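Speaker notes, Kindell evening talk, July 19, 2023
Getting a shared kitchen table to talk again

Start before everyone sits down. Say hi, thank Ginette Marchand for the room and for the coffee (she'll wave, let her wave).

Opening story: my first apartment in Trelton, four of us, one table, and I ate standing at the counter for most of a year. We weren't fighting! We just had four schedules and a table buried in mail. Pause here, people usually laugh because they have the same table.

Ask for hands: who ate dinner with another person last night? Don't comment on the number, just look around and move on.

Then the rule Natnael Mamo gave me, which I still use. Pick one meal a week and guard it. Soup is fine. Cereal is fine. Phones go in the bread box (we had a bread box and no bread, so it worked out).

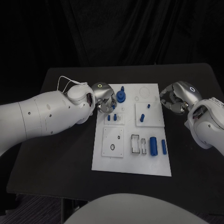 Okay, the question cards. I wrote 55 of them, and I'm only reading 7 tonight, so skip the one about in-laws, it went badly in April. Good ones: what did you eat when you were sick as a kid, who taught you to fry an egg, what smell means Sunday dinner at your house. Let the egg one run long. Arsalan Kazmi has a great answer, so call on him if the room is sleepy.

Pairs exercise, eight minutes, one card each. Tell them to listen all the way through before they jump in. I'm terrible at this myself and should say so.

Slow down for the part about Asnakech Demissie's coffee. She'd roast it, pour it, and not let us leave until the third cup, and that's when the real talking happened. Don't rush to the next thing.

Questions, 20 minutes. If someone asks about picky eaters, send them to Dagim, he's raised three. Leftover cards are by the door, take a few home.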